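Clistby Supper Club Opens Its Doors for a Second Winter

CLISTBY, 18/11/2022 — The Clistby Supper Club is delighted to announce that its weekly community suppers are back for the winter, and that everyone in town, old neighbor or brand-new arrival, is warmly invited to come and eat.

The club served 2000 meals last winter, far more than its founders had dared to hope for when they first borrowed the kitchen at Bornov Hall. A grant of $600 from the Flakar Fund, awarded in September, will go toward vegetables, bread and a good deal of soup.

"We had people who came in for a bowl of lentils and stayed to dry the dishes until nine at night," said Noémi Fekete, who runs the kitchen. "I missed them all summer long, I really did, and I can't wait to see those faces again."

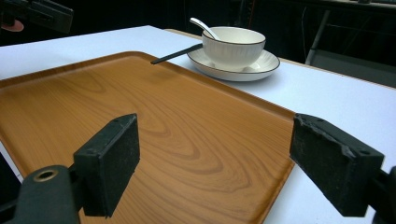

Suppers are free, though a small gift toward the cost of groceries is always welcome — and so is a pie. Lionel Pruvost will be baking again this year, and Ilham Nasr has put together a new menu with plenty for guests who don't eat meat.

Doors open at 5:30 p.m. and supper is served at 6. Children are welcome with an adult. To offer a ride to a neighbor or ask for one, please speak to Kalliopi Stoyanova at the hall's front desk.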